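My sister-in-law sent me another one on Thursday. You know the kind: soft piano, clean kitchen, a robot folding a dish towel in thirds, and a caption that says we're almost there. I watched it twice. The second time I noticed the little "7x speed" in the corner and went to make my own coffee.

I've been hearing "almost there" since I bought my first robot vacuum, a Jarkness, which spent most of its life wedged under the radiator in the hall. So take this as coming from somebody with a grudge.

What got me going this time was the Druvness announcement. They say their home helper, called Jasa, was trained on 1179 household tasks. I went through the list they put up, because it was raining and I'm like that. A lot of it is the same few things with different nouns. Open the cabinet. Open the drawer. Open the door. Pick up the ball, pick up the cup. If "put cup on table" and "put cup on shelf" count as two, I did several hundred household tasks before lunch.

And most of it was learned in simulation, in those computer-drawn rooms with a bed and a tiled floor and a door hanging open. I get why. A made-up door costs nothing when you smash it.

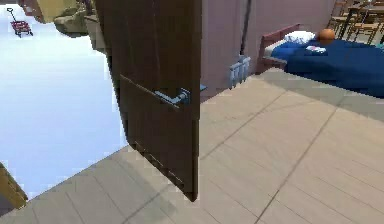
But take doors, since every one of these companies starts with doors. My back door needs a lift and a shove with the hip from June until it cools off. The bathroom one has to be pulled toward you before the handle will turn. My daughter had that figured out at 3. I'd like to see the robot that learned on perfect hinges meet my bathroom door while holding a basket of towels - and then do it again with the dog in the way.

Adjoa Gyamfi, who I used to work with, is at Lyimo now, where they pack hardware orders, and she sees more of this stuff than I do. They have an arm that moves boxes from the belt to the pallet and she likes it fine. It does one thing all day and the boxes are all the same size. They tried a second one for picking loose parts out of bins, and on a good day it got 73 out of a hundred without a person stepping in. She says the bin job went back to people in December.

I don't think it's all smoke. The box arm is real, and my current vacuum does most of the downstairs without crying for help. If somebody sells me a machine that empties the dishwasher at normal speed, in my kitchen, with my mismatched lids, I'll write the apology post myself.

Until then I'm going to keep checking the corner of the video for that little number. Also, if anyone knows how to plane a door without taking it off the hinges, my email's in the sidebar.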